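Foam slides and sandals collect more dirt than we think, specially in February when we wear them in the yard all day. I wash mine in the laundry tub with lukewarm water and a little dish soap. Never use the dryer — foam can shrink and lose its shape. 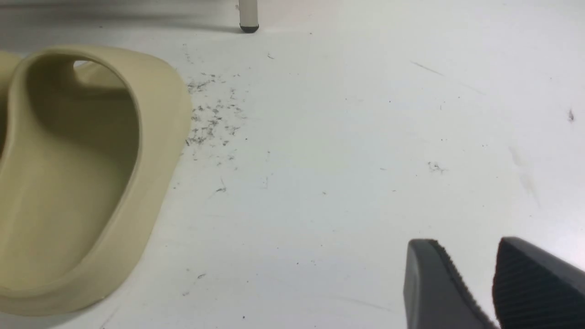

*By the home care editor, Lirnham Household Pages*

For the footbed, take an old toothbrush and make small circles. A beige colour shows every grey mark, so put baking soda paste on it and wait a few minutes. Rinse well, also under the strap.

Dry them in the shade, with the soles up. Full sun makes the foam hard after some summers.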